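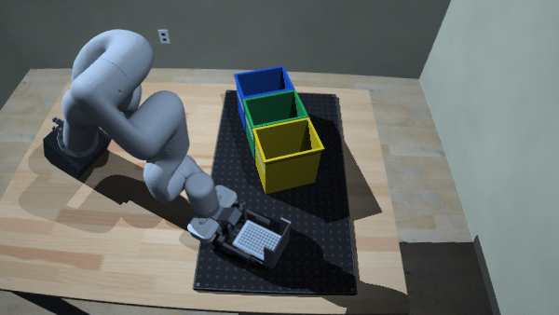
Olumide Bassey asked, before the first run had started, why an open day on laboratory automation should spend its morning on a simulated cell when there was a working arm in the next room. Da-eun Ryu replied that the working arm had been programmed in the simulated cell, that most of the decisions worth arguing about had been made there, and that visitors would get to the hardware after coffee. The exchange set the tone for the rest of the visit, which was well attended and at times rather argumentative.

The open day was held in February at the Bretska site in Wedthorpe, in the Mansour building. Members of the automation group had 34 places and all were taken. The purpose was to show how Bretska prepares a plate-handling task before it is tried on a bench: how the cell is laid out, how the arm is taught to reach into it, and how failures are recorded.

The cell is small. One arm is mounted on a wooden table with a perforated breadboard in front of it. The breadboard carries three open bins, blue, green and yellow, standing against one another, and a black holder for a multi-well plate. The task given to the arm is to take the plate from its holder and put it in whichever bin the operator has named. Ryu was clear that nobody would run a real assay this way. The task was chosen for its two awkward points, the first being the approach to the holder and the second the release over a bin whose neighbours are touching it.

Most of the first session was about the approach. The holder has raised side walls and a taller wall at one end, so the fingers cannot simply close on the plate from any direction. In the early version of the routine the gripper came straight down over the plate and one finger landed on a wall in a large share of the attempts. The present version brings the gripper down beside the end of the holder, stops, checks its position against the model and only then moves in. The pause adds to the cycle time. Several people asked whether it could be removed, and the reply was that it could be shortened once the error in the plate pose had been brought down, which is work for later in the year.

The plate is allowed to sit slightly out of true in the holder. In simulation the tilt is varied a little from one run to the next, and so are the position of the holder, the friction of the plate surface and the direction of the light. Each set of settings is stored with the result. A batch is 400 runs, and the group saw part of one played back at speed on the wall screen, followed by the failures at normal speed. The failures were more useful. The commonest was a plate gripped too near its end, which then swung as the arm lifted. Next was a plate released early, before it was properly over the mouth of the bin, so that it came to rest across two rims.

There was a long discussion about the shadows. The renderer casts them fairly hard, and the bins put a large dark area over part of the breadboard, which is itself black. A camera looking for the edge of the breadboard has little to work with there. Bassey suggested a lighter breadboard. Ryu said this had been tried and that detection of the edge improved straight away, but that the benches at the Brerkville site all have black ones and the routine has to work on those. The breadboard has therefore stayed black and the light is moved about between runs instead.

The second session dealt with the bins. Their order can be changed, and the operator names a colour and never a position, so the routine has to find the right bin each time. The walls are modelled at the thickness of the real bins. This matters at the rim, where the clearance between the fingers and the next bin is small. The release height was set at first by eye and later by search, and the two values were close enough that the group was inclined to trust both. 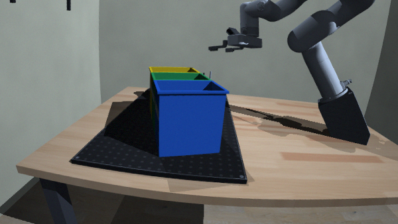
The simulated cell with the blue bin nearest and the gripper empty, above and to one side of the bins.

Between cycles the arm is sent to a waiting pose clear of the bins. Earlier versions had it return to a fully folded position after every plate, and this was dropped when the logs showed how much of each cycle went on travelling there and back. The waiting pose is checked for collisions at the start of a batch and again whenever the bins are rearranged.

After coffee the group moved next door in parties of six to see the same routine on the physical arm. The transfer worked as described for most of the cycles shown. On one the gripper stopped at the check beside the holder and would not go further, and the log gave a position error above the limit. The holder had been nudged during the changeover between parties. It was put back against its stop and the cycle restarted. One visitor felt the system should have found the holder again by itself. Ryu's view was that a fixed holder which has moved is a fault and should be reported as one, and there was no general agreement on the point.

Questions at the end were mainly practical. The simulated cell runs on an ordinary workstation. Rebuilding the layout for a different table takes an afternoon if drawings are available and a good deal longer if they are not. Contact between the fingers and the plate is the weakest part of the model, and grip force settings are still tuned on the hardware. Lids have not been attempted. Sealed plates have, with poor results, and these were not shown.

Bretska has agreed to a return visit when the Brerkville cell is running. Members who would like a place should write to the group's usual address and say whether they want the simulation session, the bench session or both. Copies of the failure log headings and the settings sheet can be had from the same address. Sensible shoes are required for the bench session.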